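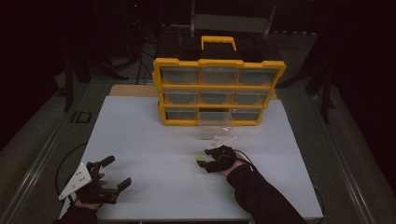 Nine drawers, yellow handle. Movie thread below.

1/ Watched Jirham last night, the family drama Jussara Teixeira directed after a long stretch in television. It runs a bit over two hours and I wasn't bored. Some thoughts, no spoilers until I say so.

2/ The setup is simple. A ferry mechanic dies and leaves his boat to two daughters who haven't spoken since their mother's funeral. One wants to sell. The other has already moved her mattress onto it.

3/ You've seen this kind of movie. There's a will, a lawyer, a big dinner where somebody drops a plate. Teixeira keeps the dinner and cuts the plate. People just stop eating, and one uncle asks for the rice.

4/ The sisters are very good together. The older one talks in full sentences and the younger one mumbles. By the middle of the movie they've started to trade, and I only noticed when the younger one ordered at a restaurant for both of them.

5/ I did have trouble with the first 40 minutes. Too many cousins come in at once. I thought the man in the green shirt was a neighbor until he turned up at the reading of the will.

6/ The score is a problem too. Piano over every quiet part. There's a long shot of the boat going out before dawn with only engine noise, and it's the best thing in the movie. Then the piano comes in.

7/ It's set in 2000 and mostly leaves that alone. Pagers, a fat TV in the kitchen, one joke about a computer. No pop songs telling you what year it is.

8/ People keep comparing it to Derex, her first feature. I liked Derex less than most. It was angry and fast and looked great, but I couldn't tell you one thing the lead character wanted. In Jirham I knew what everybody wanted, including the lawyer.

9/ Spoilers in this one and the next. They sell the boat. I expected a last minute change of heart, with somebody running down the dock. There's a signature, the buyer asks where the spare keys are, and the older sister has to go home and get them.

10/ That drive home is 3 minutes with no dialogue and it could have been the ending. There's another scene after it, at the cemetery, where they say out loud what the drive already told us. I'd cut it.

11/ Spoilers over. The print I saw had subtitles that fell behind in the second half. It was at the Bunnag, the smaller room upstairs. I told the guy at the desk and he wrote it down. Maybe go to the downstairs showing if you can.

12/ It's supposed to be on Plitix in January. I'd see it in a theater for the water scenes, but the family stuff will play fine at home.

13/ Somebody asked how it stacks up against the other dramas this year. Second for me. I still haven't seen the one about the schoolteacher, so that could change.

14/ Forgot to mention the uncle who asks for the rice. He's in four or five scenes and I'd watch a whole movie about him. Couldn't catch his name in the credits, so if you know who he is, please reply with it.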